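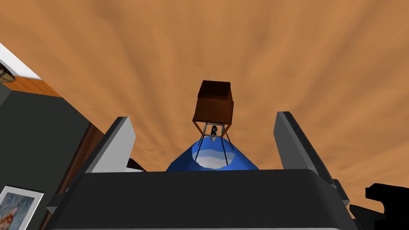 Brustasham open day, 12/20/23

I went to the Policarpio open day in Brustasham mostly to see Pinia, their software for training robot arms in simulated rooms. The building is on Grurville Road, with parking in the back. Visitors went through in groups of 18, and our tour took a little over an hour.

Dexter Dalisay runs the simulation side and gave the first talk. His team builds rooms on a computer, with furniture and pictures on the walls, and lets the arm practice there before any hardware is switched on. The library holds 535 objects. On the big screen he had the view from behind the gripper, with the two fingers open and a small brown box on thin legs between them. It stood on something round and blue with a white swirl on it. The view points up at an orange ceiling with a streaky grain, and it took me a minute to work out which way I was facing.

A man in our group asked why the ceiling looked like wood. Dalisay said they change the surfaces often so the arm doesn't learn to depend on any one of them. They run around 800 practice grasps a night.

Florante Mangubat took the second half, in the workshop. There are 7 real arms there – two were running for us, moving blocks between trays. One dropped a block and he let it try again. He was clear that what works in simulation still needs a lot of tuning on the floor.

Coffee was in the lobby afterward. The workshop is loud, so stand near the front if you want to hear. The next open day is in June, and sign-up is at the front desk.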